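LEIA-ME – Pasta de orçamento, reposição de prateleiras
Versão de 29/6/18
Mantido por Nelu Stanciu. Revisão: Ylva Halvorsen

O que há nesta pasta

orcamento.csv – propostas da Doltetti e da Flinero, linha a linha, sem impostos
tarefas.csv – 39 tarefas manuais de loja, com o tempo de cada uma
clipes/ – 200 clipes de reposição e arrumação, feitos por pessoas
notas_visita.txt – visita à loja Gouveia, em fevereiro

Para que serve

Para decidir se a Hesta compra, aluga ou deixa passar um braço móvel de reposição no próximo exercício. Quem procura argumentos para comprar vai encontrar poucos. A pasta foi montada depois de duas apresentações comerciais em que todos os produtos eram caixas de cartão rígidas, do mesmo tamanho, com espaço de sobra entre elas. Nenhuma prateleira da Gouveia é assim.

Sobre as tarefas

Cada linha do tarefas.csv tem produto, embalagem, altura da prateleira e número de mãos usadas. A coluna "duas_maos" merece ser lida antes do preço. As duas propostas são para um braço só, e o segundo aparece como opcional, com prazo "a confirmar". Doces pequenos embrulhados em folha brilhante, saquetas ao alto e sacos pendurados ficaram marcados como "difícil" por nós. Os fornecedores chamam-lhes "casos especiais". Na secção de snacks são o caso normal.

Sobre os custos

A Doltetti pede 500 por mês de manutenção e não diz o que acontece quando muda a embalagem de um produto. A Flinero inclui as atualizações, mas cobra à parte cada tipo novo de pinça. Nenhuma das duas orçamentou as horas de quem fica ao lado da máquina, e essa coluna foi preenchida por nós. A taxa de sucesso de 70% que a Flinero indica vem de um ensaio dela – pedimos os registos e ainda não chegaram. Até lá, o valor não entra nas contas.

Limitações

Os clipes vêm de uma única loja. Os tempos foram tirados por duas pessoas com critérios um pouco diferentes, e as linhas em que não houve acordo têm a marca "rever". Não usar estes tempos para avaliar pessoal.

Por fazer

– pedir às duas empresas um teste com produto nosso, na nossa prateleira
– preço de aluguer a três meses, por escrito
– fechar as linhas marcadas "rever" (Ylva)

Exemplo da categoria "difícil"
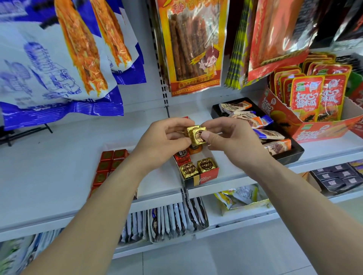

Cubos em folha dourada, seguros com as duas mãos por cima do expositor Tileo.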